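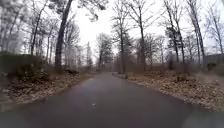

Paved path through the bare woods

birdiepark
So I run a little trail guide site for Haverford and I've got 8 pages that are nearly the same, one per trailhead, just the town name swapped. Traffic has been sliding since June. Do I merge them or leave them alone?

zeke_n
Merge! I had 18 like that on my Tidotlow site, folded them into one long page, redirected the old addresses, and it picked up again (took a while, don't panic).

Gwendolyn Z
Disagree with zeke. If people search each trailhead by name you'll lose those visits. Rewrite them properly, parking, mud, dogs, all that.

zeke_n
Sure, if she has time to write eight good pages. Most people don't.

birdiepark
Two of them get 200 visits a month and the rest get crumbs...

Gwendolyn Z
Oh, then keep those two and merge the crumbs. I can live with that.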